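Simness Club Gripper, Hand-Held
Student kit for the Gidness folding challenge

Season kit opens in May. Clubs that entered last year keep their old slot and, we regret to say, their old score.

The Simness is a hand-held two-finger gripper for school and college teams who want to collect folding runs without first building an entire arm. You squeeze, the linkage closes, the pads meet. Most teams have the hang of it by lunch. Folding a hoodie takes longer, and several members have admitted they couldn't do it with their hands either.

What's in the box
One gripper, black linkage, dark grey ribbed housing
Blue finger pads, fitted
Spare pads, one set
Pivot pin kit and the small wrench you will lose
Team workbook by Petrică Dobre, 81 pages, two of them on socks

Specifications
Weight: 900 g
Maximum opening: 63 mm
Pad life: 1,000 grasps on fleece, fewer on denim
Works with: Kedent logger (sold separately)

Using it in a club
Plan on two people per garment. Start with towels, move on to T-shirts, and leave anything with a hood and drawstrings until the team is on speaking terms again. Under Gidness rules any flat household surface counts as a work area, beds included. Ironing beforehand is a five-point penalty.

Availability
Ships from the Tănase warehouse to registered clubs. Single pads can be ordered by the team captain. Please order the left and the right; they wear out together.
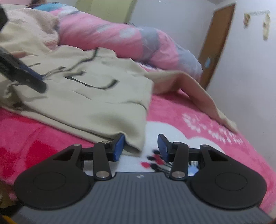 Simness gripper at the hem of a beige hoodie, sleeve still to be dealt with.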